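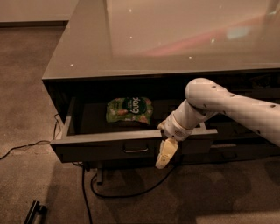

Emiliano Manríquez would sooner keep a scratched table than sell it, and he thinks most people give up on second-hand furniture too early. Scratches, he says, are the least of it. What he looks for is a drawer that has dropped at the back, or a joint that moves when you lean on it.

He has spent 20 years buying and mending household furniture, the last 7 of them at Carrillo, a workshop and saleroom behind the old bus depot in Ulton. The trade has changed in that time. House clearances used to bring in oak sideboards and dining sets. Now they bring in the low tables and television cabinets of the seventies and eighties, heavy pieces with dark fronts and tinted glass, which dealers would once have left on the pavement.

Prices are still modest. A sound cabinet at the Sunday sale goes for less than a new flat-pack one, and most buyers are furnishing a first flat. Some come with measurements written on the back of a hand. Others guess, and ring on Monday.

Glass is the main worry. A chipped edge can be ground back by a glazier, but a crack means a new top, and matching an old tint is difficult. Manríquez suggests running a fingernail along the whole edge before paying. Glass should sit on pads, and if those have gone hard they need replacing before the piece is used.

Drawers take more of his time than anything else. Older runners wear unevenly, and a little candle wax will cure a stiff one for a year or so. If the bottom panel sags, he turns it over and glues it back in – a job of two hours, most of it waiting.

Not everyone in the trade agrees with him. Erkunden, which sells restored pieces online, strips and refinishes nearly all its stock, and says its customers expect a clean surface. Clidora, a smaller shop across the river, does the same with wood but leaves metal handles as they are.

Carrillo takes in furniture on weekday mornings. Ring first if it needs more than one person to lift.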